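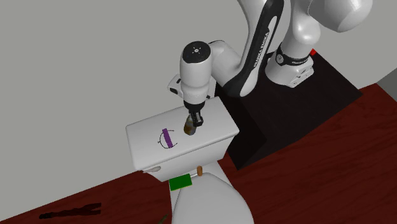 Search this diary Go

Jun 10, 2021 | by Khadija Abdel Hamid

Before school

My daughter has a shop. It opened on the stairs at the end of May and it is called Lultis. She won't tell me what it sells. You go up to the fourth stair, knock on the banister and ask for something, and she says they had one yesterday.

I asked for a loaf of bread this morning. She said bread was 4,000. I asked 4,000 what, and she said Jirach. I only had ordinary money, so I was sent down to the kitchen to change it. Her brother runs the bank. He gave me three dried lentils and kept my pound. We were late leaving and I still had no bread. 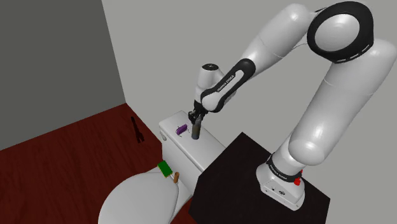 After tea

The shop has taken on staff. Fluston is the manager – he is a sock – and he deals with complaints. I made one about the bread. Fluston said there were 356 people in front of me and I should wait on the bottom stair. I sat there and paired up the clean washing, which needed doing anyway, though one grey sock has to stay odd for now.

She closed at seven. I found the lentils in my cardigan pocket when I went up to bed and put them on the fourth stair for the morning. Must get my pound back from the bank.

Last updated 3 days ago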